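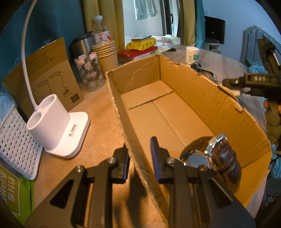 Flirine Project, progress report for May
Prepared by Nuria Zabala for the Famdale fund

Demonstration visit

Alcides Chávez and two colleagues from Ayala came to the workroom on 22/05/2018 to see the hand-held grippers in use. The visit ran almost 6 hours, longer than planned. We went through picking and placing of household items on the table, including a wristwatch and a cardboard box. Eight of our visitors' own questions were about grip on soft packaging, and we have answered these in writing.

Two of the Ayala people tried the tool themselves. Both found it heavy after a while. We have asked Prallance for a quote on a lighter handle and expect it in 9 days.

Spending

On budget, except for travel. We paid for the Ayala group's train fares, which were meant to come out of next quarter's money. Please confirm you're happy with this.

Next steps

Repeat the demonstration at Famdale's own centre, with 24 places on offer. We still need a room with good light and a long table.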